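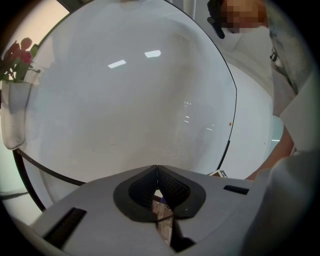
What does a household have to do to take part in the Benside Tap Water Survey? One adult in the home collects a set of cold water samples from the kitchen tap, fills in a log sheet for each one, and returns the sealed bottles to a drop-off point.

Posted March 5, 2025

## Call for participants: lead, copper and hardness at the kitchen tap

Clellow Laboratory is recruiting 40 households in Benside for a study of metals and hardness in residential tap water. Water leaving the treatment works is tested on a routine schedule. The pipes between the street main and the tap are tested far less often, and the existing data for older housing in Benside is thin. The study measures how much of the metal found at the tap comes from the service line, how much from indoor plumbing, and how both change with the time the water has been standing.

Results will be used to check a stagnation model developed by the laboratory. Each household also receives its own results in full.

## Who can take part

A household is eligible if all of the following apply:

- The home is inside the Benside supply area and is connected to the public supply. Private wells are excluded.
- At least one adult resident will be at home for the whole sampling period.
- The kitchen tap is fed directly from the incoming line, with no storage tank between the two.
- No plumbing work has been done in the home in the past 12 months and none is planned before the end of May.

Houses, row houses and apartments are all accepted. Renters may apply without the landlord's permission, as no change is made to the plumbing. Homes with a softener or an under-sink filter are accepted only if the unit can be bypassed by a valve. Pitcher filters make no difference, provided they are not used for the samples.

We are short of applications from homes built before copper pipe came into general use in the area, and from ground-floor apartments in converted buildings. If you do not know the pipe material, apply anyway and write "unknown" on the form.

## Sampling procedure

Each household collects 8 samples over the sampling period. Four are first-draw samples, taken after the water has stood overnight. The other four are flushed samples, taken after the tap has been run for the time printed on the log sheet.

For a first-draw sample:

1. Use the kitchen tap normally in the evening. Write down the time of last use of any water in the home, including toilets, showers and the washing machine.
2. Do not use any water until the sample has been taken.
3. In the morning, place the bottle under the cold tap before opening it. Leave the aerator on.
4. Open the tap to the flow you would use to fill a glass and fill the bottle to the shoulder.
5. Close the cap, write the time on the label and start the log sheet.

Flushed samples follow the same steps, except that the tap is run first and the flow is not changed when the bottle goes under it. Do not rinse any of the bottles. If a bottle is overfilled, leave it as it is and tick the overfill box.

A standing time that is too short is the most frequent fault in studies of this type. If someone in the home uses water during the night, record it and repeat the sample on another night. Spare bottles are included in every kit.

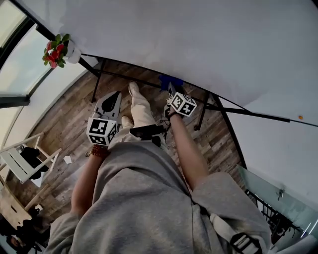

Log sheets can be completed on paper or through Uvivitz, the online form system used by the laboratory. Both versions ask for the same entries: bottle number, time of last use, time of sampling, run time if any, and remarks. Remarks should cover anything out of the ordinary, such as discolored water, low pressure or street work near the home. Paper sheets go in the return box with the bottles. Please do not use both versions for the same sample – duplicate records have to be reconciled by hand.

## Materials supplied

The kit is free and contains:

- wide-mouth sample bottles with printed labels, plus spares
- log sheets and a pencil
- a strip thermometer
- an instruction card
- a return box with a tamper seal

Kits are packed by De Haan and delivered to the home address. Store the bottles indoors with the caps on until they are needed. Filled bottles do not need to be refrigerated. They should be kept out of direct sunlight and returned within 3 days of the last sample. The list of drop-off points is printed on the lid of the box, and collection from the home can be arranged on request for residents who cannot travel.

## Analysis and reporting

Samples are acidified on arrival and analyzed for lead, copper, zinc, iron, calcium and magnesium. Hardness is calculated from the last two. The study does not test for bacteria, nitrate, pesticides or chlorine, and it should not be used as a general check on whether water is fit to drink.

Participants receive a report listing every value alongside the limit of detection. Where a lead result is above the regulatory action level, the household is contacted by telephone as soon as the result has been confirmed by a repeat analysis. The laboratory does not pass individual results to the water utility, to landlords or to insurers. Published tables will group homes by pipe material and building age. Addresses are held separately from results and are deleted when the study closes.

## Payment and withdrawal

Households that return a complete set of samples receive a grocery voucher. Incomplete sets are still analyzed and reported, and half the voucher value is paid if at least two first-draw samples are usable. You may withdraw at any time without giving a reason. Data from samples already analyzed will be removed on request up to the date the results are pooled.

## How to apply

Complete the screening form on the study page in Uvivitz, or ask for a paper copy at the Clellow Laboratory front desk. The form covers address, type of building, approximate year of construction, pipe material where known, water treatment devices, and any plumbing work. A photograph of the pipe where it enters the home is useful but optional.

Applications are sorted by building age and pipe material, and places are allocated within each group in order of receipt. Applicants who are not placed go on a reserve list, which is used if a household drops out before its kit is sent. All bottles must be back at the laboratory by the end of May. Kits returned later than that cannot be analyzed under this study.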